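首页 关于我们 课程 读本 活动 常见问题 联系

关于 Sundudo

Sundudo 是一所教印尼语的小学校,学生绝大部分说中文。我们开初级班、中级班和阅读班,晚上和周末上课,暑假另有全天的集中班。除了上课,我们编自己的分级读本,做词汇卡,每年办一次朗读会,还有一个吃的东西总比说的话多的月末聚会(大家嘴上说是练口语!)。

学校的名字经常被问到。它没有什么深意,是当年注册的时候几个人在桌边一边念一边试出来的,要求是中国人、印尼人都能一口气念顺,写下来也不容易拼错。试到 Sundudo,大家念着念着笑了,就定了它。后来有学生认真查词典,查不到,写信来问,我们觉得很不好意思,所以写在这里。

我们为什么喜欢这门语言

先说一件让初学者高兴的事:印尼语用拉丁字母,基本上看到什么就念什么。动词不随人称变化,名词也没有阴阳性。第一节课结束的时候,一个完全没有基础的人可以介绍自己、问价钱、说谢谢,而且对方真的听得懂。我们教了这么久,每次看到新班的人下课时那种兴奋劲儿,还是跟着高兴。

然后就是词缀。学过的人看到这两个字大概已经开始叹气了。一个词根 ajar,加上不同的前缀后缀,可以变成 belajar(学习)、mengajar(教)、pelajar(学生)、pelajaran(课、功课)、pengajar(教师)、mempelajari(研习)。刚开始看像一团毛线,可是等你抓住线头,读报纸的时候就会有一种拆礼物的感觉:这个长词没见过,但是词根认识,前面的 pe- 认识,后面的 -an 也认识,意思自己就出来了。我们的中级班差不多一半时间花在词缀上,很多学生后来告诉我们,最喜欢的恰恰是这一段。

还有叠词。orang 是人,orang-orang 是人们;jalan 是路、是走,jalan-jalan 是出去逛逛;mata 是眼睛,mata-mata 居然是间谍。说中文的人对叠词天生亲切,“逛逛”“看看”“慢慢”,一对照就笑了。两种语言之间还有一批走来走去的词,tahu 是豆腐,mi 是面,kecap 是酱油,bakpao 是肉包,很多是从闽南话过去的。会说闽南话的学生上饮食那一课总是坐得特别直。

学校是怎么开始的

创办人 Herman Saragih 是北苏门答腊人,来这里之前在棉兰教中学地理。他到中国本来是学中文的,学了两年,房东的女儿要去雅加达工作,请他帮忙教一点日常用语。第一份教材是他手写在地理作业本上的,横格里还印着经纬线。房东的女儿学得很快,又介绍了两个同事,同事又带来同事,客厅的沙发坐不下,就搬到 Zurwood 楼二层的一间小教室。我们现在还在那栋楼里,只是从走廊这头挪到了那头,多租了隔壁的一间,中间开了一道门。

那本手写教材还在,锁在办公室的柜子里。里面有一课教人怎么跟三轮车夫讲价,对话写了整整四页,车夫最后不肯拉了。Herman 坚持说这是真实经历。我们后来编正式课本的时候把这一课缩成半页,老学生很有意见,所以第二版又放了回去,作为附录。

课程

初级班从发音和问候开始,学完可以应付旅行、点菜、问路和简单的自我介绍。中级班讲词缀、被动句,还有书面语和口语的差别。最后这一点特别要紧,因为课本上的 tidak 到了街上常常是 nggak,课本上的 sudah 常常只剩下一个 udah,刚到当地的人很容易以为自己学错了语言。阅读班没有固定课本,一学期读一部短篇小说集或者一组散文,大家轮流带读。

每班最多 9 个人。这个数字试过很多次,再多就有人整晚开不了口。初级班一期的学费是 700 元,课本包含在里面,中途因为工作调动来不了的,可以转到下一期,不另收费。

老师一共是两种背景:从印尼来的,和在中文环境里把印尼语学出来的。初级班我们尽量让两种老师搭着上,前者给你声音和语感,后者记得自己当初在哪里绊过跤。比如 ng 开头的词,ngeri、nganga,中文里没有这样起头的音节,印尼老师觉得这有什么难的,中国老师会让你先说“唱啊”,再把前面一点一点去掉。好用极了。

课后的电话作业

从第二个月起,学生每周要跟一位语伴通一次十分钟的电话。语伴大多住在泗水、万隆和棉兰,有大学生,也有退休教师,有一位在玛琅开面包店,总是一边揉面一边开着免提。我们坚持用语音,不开视频,因为看得见脸的时候人会比手势,会点头,会把话筒对着菜单。只剩声音,就得把句子说完整。

第一次通话之前人人紧张,有人把开场白抄在手心里。到第三次、第四次,就开始超时了。有个学生跟语伴从天气聊到两家的猫,挂了电话才发现作业里要问的问题一个也没问。我们当然给了他满分。

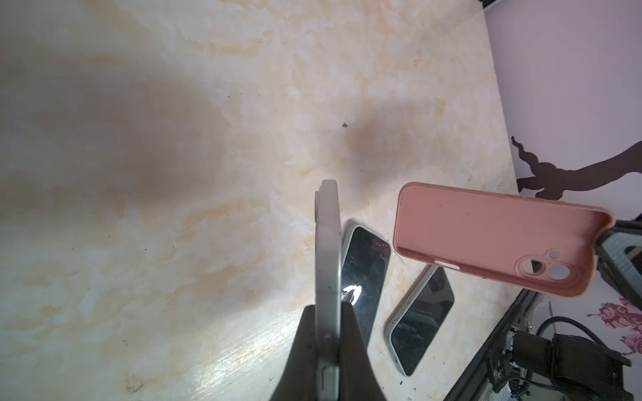 白色和黑色的三部手机,浅色大理石纹桌面。

通话之后要交一份很短的记录:听懂了什么,没听懂什么,下次想问什么。记录可以用中文写,也可以混着写。我们最爱看“没听懂”那一栏,那里面有词典上查不到的缩略语、泗水人带爪哇话的语气词,还有一些其实是语伴在跟门外卖肉丸的人说话。老师会把值得讲的挑出来,放到下一节课的开头。

Reddy 读本

市面上给中文读者的印尼语读物很少,初学者读完课本,下一步往往就是报纸,中间差着一大截。Reddy 是我们自己编的分级读本,想把这一截填上。第一级的故事只用 368 个词根,句子短,每页配一小块词表;第二级开始出现完整的词缀变化;到了第三级,故事就长起来了,有民间传说,有家常故事,也有一篇写一个人坐长途火车横穿爪哇岛,整篇几乎没有情节,可是读者来信最多。

选词这件事我们吵过很久。有人主张按使用频率来,有人主张按故事需要来,为了 jemuran(晒衣架,也指晾着的衣服)要不要进第一级,前后开了三次会。它最后进去了,因为有一个故事从头到尾都发生在晒衣服的时候。现在第一级的学生可能不会说“政策”,但是人人会说晒衣架。

读本的草稿都要经过学生试读。试读的人在不顺的地方画波浪线,哪一页波浪线多,哪一页就重写。如果您也愿意试读第三级的新故事,请写信给我们,有一点耐心就行,程度不限。

资料室

两间教室中间那道门旁边,是我们的资料室,说是“室”,也就是一面墙。架上有 3,344 册书刊,包括小说、儿童读物、菜谱、旧课本和成套的杂志,在读学生和毕业的学生都可以借。儿童读物借出率最高,借的人几乎全是成年人。菜谱排第二,还回来的时候有些页闻着有姜黄味,我们就当是读过的证明。

这两年我们在收集各地的板顿(pantun)。这是一种四行的短诗,前两行起兴,后两行才说正题,押 abab 韵,婚礼上用,广播里用,孩子斗嘴也用。中文读者很容易想到《诗经》和民歌里的起兴,所以这一课的讨论总是收不住。有学生试着用中文写板顿,韵押得很好,意思也俏皮,我们抄下来贴在走廊里,路过的人都可以续。

朗读会和 Ovada

每年 7 月,我们办一次朗读会,叫 Ovada。没有比赛,没有名次,谁都可以上去读一段,读自己写的也行,读超市传单也行(真的有人读过,而且读得非常动人)。初级班的学生常常一起读,你一句我一句,忘了词就由台下接上。语伴们会提前录好一段声音寄来,在会上放给大家听。很多人和自己的语伴讲了半年话,到这时候才听见他念诗,那又是另外一副嗓子。

朗读会之后是晚饭,每人带一道菜。Herman 每年都做 arsik,就是巴塔克人的姜黄香料鱼。做这道菜要用 andaliman,一种苏门答腊花椒,麻的感觉和四川花椒是亲戚,多了一股柑橘香。四川来的学生第一次尝到都会停下筷子,然后两边就开始争论谁家的更麻。这个争论每年都有,欢迎您来站队。

谁在这里学

有准备外派的工程师和会计,有做香料和咖啡生意的人,有研究东南亚历史的研究生,也有祖辈从印尼回来的归侨家庭的孩子。最后这一类学生常常带着几个家里流传的词来上课,不知道怎么拼,也不确定意思。曾有一位学生只记得外婆哄她睡觉时哼的一句,老师听了两遍就跟着唱了下去,是 Nina Bobo,全班都安静了。后来那首歌进了初级班的课本,在第六课。

也有不少人没有什么理由,就是想学一门新的语言。我们特别欢迎您!不用先想好学来做什么。

年龄上我们没有上限,下限是十二岁。更小的孩子可以参加月末聚会,那里有拼字游戏和炸香蕉。

来看看我们

新一期初级班正在报名,旁听一节课不收费,提前写信说一声就好,我们给您留椅子。教室在 Zurwood 楼二层,上楼以后往左,门上贴着一张手写的 Selamat datang。电梯比较慢,走楼梯快些。晚上七点以后楼下大门会关,请按右边的门铃,响的时间有点长,那是正常的。

不确定自己该进哪个班的话,可以先做一份分班小测,纸笔的,二十分钟,做完老师会陪您聊一会儿。自学过的人常常是词汇很多、开口很少,这种情况我们一般建议从初级班后半段插进去,教材另外补给您。

需要教材样章、学期日历或者语伴计划的说明,也请写信。我们回信一般在两天之内,朗读会前后会慢一点,请多包涵。

本页更新于2026年6月3日

联系我们:Zurwood 楼二层 Sundudo 印尼语学校 | © Sundudo 保留所有权利 | 返回顶部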